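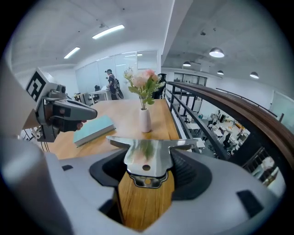
Routes Fares Groups My trips Help

Support > Rail tickets > Seat reservations

Ticket 249: reservation missing after change of train
Status: closed
Opened by: Henok Bogale

I booked two seats on the Sunday train from Drastby to Ukach, leaving at 8:12. On Friday evening I moved the booking to the 10:40 through my Tatico account. The fare difference was charged and the new tickets arrived by email, but the seat line on both is blank. The app still shows seats in coach 4 on the earlier train.

Tried so far:
- Logged out and back in. No change.
- Opened the booking on a laptop. Seat line blank there too.
- Pressed "Choose seats". The page loads for almost 40 seconds and goes back to the trip list.

Reply from support
The change went through and both tickets are valid for the 10:40. The seat request was sent to the carrier, Sotiropoulos, and timed out, so the old reservation was never released. We have asked them to release it by hand. Please don't press "Choose seats" again until we write back, as each try opens a new request.
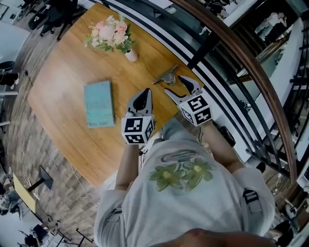
Two hand-held grippers and a small metal part at the wooden table

Update from Henok Bogale
The old seats are gone from the app now. The seat line on the new tickets still says nothing. I also see a second charge of 12 marked pending.

Reply from support
The pending amount is from one of the repeated seat requests. It has been canceled on our side and your bank should drop it within a few working days. Seats 31 and 32 in coach 6 are now assigned. Please download the tickets again, because the earlier PDF does not update.
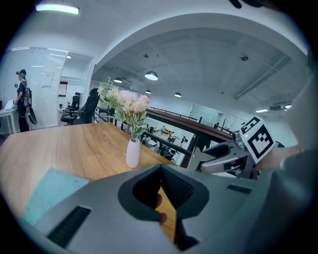

Can I board with the old PDF if I can't download the new one?
The barcode is the same on both, so the old PDF will scan at the gate. Write down the coach and seat numbers before you go.

Update from Henok Bogale
Downloaded, seats are showing on both tickets. Pending charge is still there but I'll wait for the bank. You can close this.

We use cookies to remember your language and recent searches. Accept Manage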